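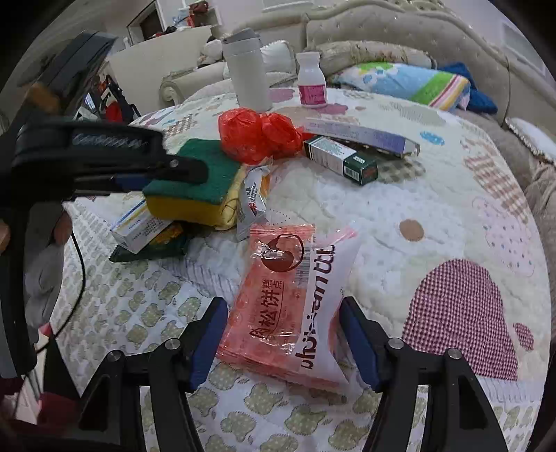
Fig. 1. Part of the household sample on the bed before sorting, with the pork floss pastry packet at the front and the scouring sponge behind it.

What Lives on the Bed: a study of small household clutter
Coursework report, Home and Everyday Design module

1. Background

Every flat has one surface that things drift towards. In ours it is the bed. The kitchen table is used for eating and the desk is used for avoiding essays, so medicine, snacks, carrier bags and cleaning things end up on the quilt until somebody wants to sleep. The aim of this project was to find out what sort of things collect there, and whether a simple sorting routine could clear them faster than our usual method, which is to move everything to the sofa.

The brief allowed us 35 pounds for materials. I spent 27 of it on three lidded boxes from Chala, a shop on the ring road that sells boxes and not much else. The rest went on labels, and on a lunch I have been told I cannot claim.

2. Method

Objects were left on the bed as they would be on an ordinary evening and then sorted into the boxes, which were marked Eat, Take and Clean. Anything that fitted none of them went in a carrier bag. I compared two routines. In the first, called Ristix in my notes after a board game with equally unclear rules, you pick up whatever is nearest and decide where it goes. In the second, Dondura, you take out one whole category before starting the next. Both were done on a Monday evening, when the bed is at its worst.

3. What was found

Medicine was the biggest nuisance. The cartons and boxes come in sizes that refuse to stack, and a small one will slide under anything with a bit of crinkle to it. In Fig. 1 the sponge has settled on top of a medicine box, an arrangement I would not recommend to a pharmacist. Food packets were easy to spot, the red one especially, but they are slippery and tend to travel when the quilt is pulled.

The quilt deserves a mention of its own. It has a gingham heart and a good many other patches, and a small object put down on a busy pattern is surprisingly hard to find again. I lost a packet of throat sweets for most of the first trial.
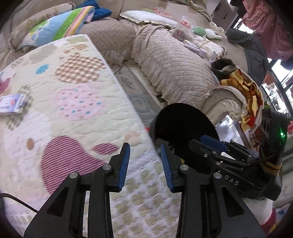
Tamsin Orrell

4. Results

Dondura was the better routine, though not by the margin I had promised in my proposal. It left fewer things in the wrong box, mainly due to the medicine being dealt with in one go. Ristix felt quicker and was more fun, and it put the sponge in Eat.

Neither routine did much for the sofa. With its bolster and the striped children's blanket folded in front, it already has a full-time job, and during the trials it was treated as out of bounds. This was harder than it sounds - the sofa is just beyond the bed and well within throwing distance.

5. Problems

The written log came to 2,530 words, most of them complaints, and should have been a table. The carrier bag was also a mistake. Once there was a place for things that fitted nowhere, a great many things fitted nowhere. My flatmates in Curkport House have asked to keep the boxes, but have so far used Take for phone chargers.

6. Further work

I would like to repeat the trials on a plain bedspread, and to add a fourth box for paper. The marker's comments on my draft suggested that I could also try putting things away when I have finished with them. This was outside the scope of the project.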